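Can a robot put the chairs back yet? How to run the test yourself

Short version: sort of. Slow. Here's how we check it at Pladach, steps below, steal whatever helps.

The chore is end-of-day chair reset. Every chair to its spot, seat facing in, nothing left in the walkway. Sounds dumb. A person does it without looking. Machines hate it, casters roll off when you push, mesh backs confuse the depth reading, and no two chairs grab the same.

What you need
A room with mixed chairs. Tape. Phone timer. A hand-held gripper for recording how people do it. Plus the robot, later.

Step 1. Tape the spots. One X per chair.

Step 2. Record people first. Wednesday is our day, 4 pm. Walk up, close the pads on the chair back, pull, let go. Keep the marker where the tracking can see it, don't wrap your fingers over the pattern. We did 249 takes before training anything. Fewer than that and the Vrabec arm just shoved stuff.
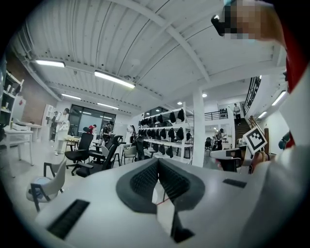 Gripper in hand, chairs on the floor, what look like chair backs or seat pads on the shelving behind.

Step 3. Don't clear the room. People walking thru is part of the job. If it only works with everyone at lunch it doesn't work.

Step 4. Run the robot. Start with a chair on fixed legs, then one with casters, then a high-back. Give it 90 seconds per chair, then call it a fail. No nudging. Siwan Gronow nudges, we had to throw out a whole afternoon in September.

Step 5. Score it. On the X = 1. Touching the X = half. Anything else zero, tipped chair ends the run.

What we got
Fixed legs: fine mostly. Casters: overshoots, goes back, overshoots agian. High-backs: grabs the headrest and twists. Best full run so far took 36 minutes. Me with a coffee in one hand, 4.

So is it ready? For a straight row of matching chairs, overnight, yeah I'd let it. For a mixed room with people in it, no. The Drudmont folks say softer pads fix the headrest thing, haven't tried.

Stairs and upper floors: skip for now. Score sheet is on the Troltumside page, second tab, ignore the first one it's old.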